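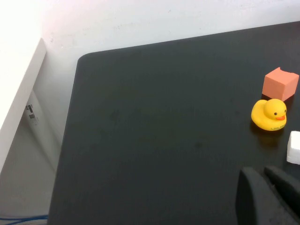 By Thi Kiều, second-year student, Interior Materials

Does a matte black tabletop hide wear? The Sukthorpe catalog says so, and I doubt it. Our table has faint smudges and light scuffs on top, and the white wall behind it has gray marks just above the table's far edge. I put 429 students' answers from August next to my own notes. Most called the table "clean" – few had looked closely.

The orange foam cube was my test block. I slid it 10 times per spot and saw no new marks, which proves very little. Foam is soft. Bags and keys are not.

I would not pay extra for this finish on my evidence.

Comments (2)

Did you try it with keys?

Ours shows every fingerprint. Good report.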